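Home Shop Practice Pads Needles & Thread Instruments Refills My Cart (0)

The Brunen Suture Practice Pad, item 3723

Okay, so this is the pad I get the most mail about, and I finally sat down to write it a proper page instead of the two lines it's had since June. I run this little shop by myself and I only stock things I've stuck a needle into, so what follows is my own opinion after a lot of evenings at the kitchen counter with a pair of needle holders and a cup of tea going cold.

The Brunen is a pale synthetic tissue pad with a texture on top, and that texture is the reason I switched to it. My old favorite was the Pearce, which is smooth as a bar of soap. It's a nice pad (I still sell it!), but the needle tip used to skate on me every time I came in at a lazy angle. On the Brunen the tip bites where you put it. If your wrist isn't turned enough you'll feel it right away, and you'll back out and go again, and after a week or so you stop doing it wrong.

You can buy it plain or pre-cut. I'd say go for the pre-cut if you're just starting, and get the plain one once you want to make your own wounds with a scalpel. The pre-cut slit is narrow and the edges want to roll inward a little, which drove me up the wall for the first few days. Then I started taking slightly wider bites and lifting the edge as I went, and it began to close nicely. That's real practice, in my book. A wound that sits there perfectly flat and polite doesn't teach you much. 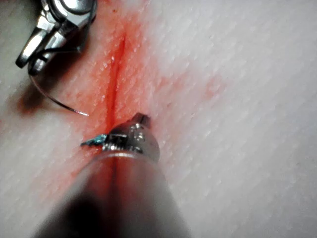 Brunen, October 17, 2024

The red around the cut is simulated blood, and people always want to know about it. It's strongest right along the incision and goes off to pink as it spreads out over the pad. I like working with it because you have to keep track of your needle tip against all that color, and a thin silvery curved needle gets a lot harder to follow than it is on a clean pad. It's sold separately in the Vornau bottle, 8 ml, and a few drops go a long way. Put down an old towel. I mean it, I have a pink cutting board now.

For needles, I use a curved one with a sharp point and hold it in steel jaws, well back from the tip. Clasetti makes the packs I keep in stock, 40 to a box, and they come with thread already attached. Please don't use sewing needles, I get asked every month and they're miserable to drive through this stuff.

How long does it last? Brunen says up to 3000 passes, and I can't swear to that number, but my own pad has had a rough life and it still holds a stitch if I stay off the worst corner. Pull your threads out gently, snip first and then tug, or you'll tear little channels between the holes.

It ships flat in a plain sleeve. Store it flat too, out of the sun, with a bit of talc on the top if it gets tacky. For practice only, never for use on people or pets. Needles are sharp and go in a sharps container when you're finished with them.

Pre-cut and plain are the same price, so just tell me which one you want in the order notes.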